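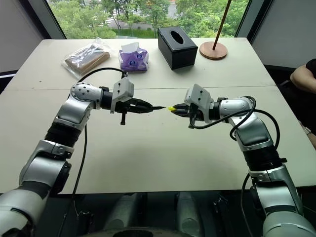 Hoy seguimos con la coordinación bimanual, o sea, con lo que Tomás Fitzgerald y yo llamamos el «problema Lulik»: dos brazos, dos políticas y un solo objetivo. Lo que me interesa es el último tramo, cuando las pinzas casi se tocan — la punta negra en la izquierda, la pieza amarilla a pocos centímetros en la derecha — y cualquier error de orientación se paga carísimo. Nuestra propuesta, Risance, predice la pose relativa entre las dos pinzas y deja en paz la absoluta. ¡Con eso bajamos de 10 fallos a 4 en la misma tanda de pruebas!

Para la próxima clase, leed el apartado 3 de los apuntes.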